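4. Positioning and levelling the table

By now you should have a table that stands up by itself. If you have a table that leans on you, go back to section 3 and tighten the leg bolts, all of them, including the one you couldn't reach.

The Lener worktable will sit happily on carpet, boards or tile. Tile is the fussiest of these. A floor that looks flat to the eye is seldom flat to a table, and large tiles are laid by people with opinions of their own about what level means.

4.1 Choosing the spot

1. Clear the floor and sweep it. One crumb of grout under a foot will have you adjusting the other three all afternoon.

2. Lift the table into place with a second person. Do not drag it. Dragging loosens the feet, scratches the tiles and makes a noise the neighbours will mention.

3. Leave 690 mm on any side where someone will sit, and 300 mm on any side where someone only has to squeeze past. Measure it. Your hips are not a tape measure, whatever they told you in the shop.

4. Look at where the feet land. Each foot should stand wholly on one tile. If one straddles a grout line, shift the whole table a little along until it doesn't.

Note: Do not try to line the table up with the grout unless the room is square. Few are. Set it parallel to the nearest wall and let the floor look after itself.
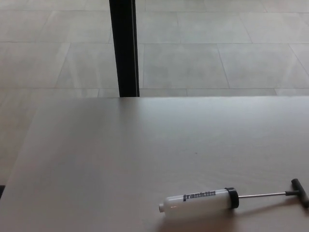

4.2 Levelling

5. Press down on each corner in turn with the flat of your hand. If the table rocks, note which corner dips. That is your low foot, or else the opposite one is too high, and you will find out which shortly.

6. Turn the foot by hand. Clockwise shortens it, anticlockwise lengthens it. Half a turn, then press again. People who go straight to three full turns are usually back at step 5 for some time.

7. When the rocking stops, put a spirit level across the middle of the top, first lengthways and then widthways. The finished height should be 757 mm from floor to top surface. A couple of millimetres either way is fine and will be noticed only by the sort of person who owns a good spirit level.

8. Tighten the lock nut on each foot with the flat spanner from bag C. Hold the foot still while you do it, or you will undo steps 5 to 7 in one go.

CAUTION: Keep fingers out from under the feet at all times. Never adjust a foot while somebody else is holding the table up and telling a story.

CAUTION: Do not level the table with folded card, beer mats or coins. Card squashes, mats slide, and the coins are never seen again.

4.3 Before first use

9. Wipe the top with a damp cloth and dry it. No cream cleaner, no scouring pads, no wax. The surface is meant to be matt and polishing will only make it patchy.

10. Check the level again after a week. Tables settle – so do floors, though if yours has moved more than the feet can cope with, you need a builder.

Spare feet are sold in packs of four, part no. 288.

Lener Worktable Set-up Guide, issued 27 February 2026 | Customer help: Babita Sisodia, Spares Desk | © Lener | Back to top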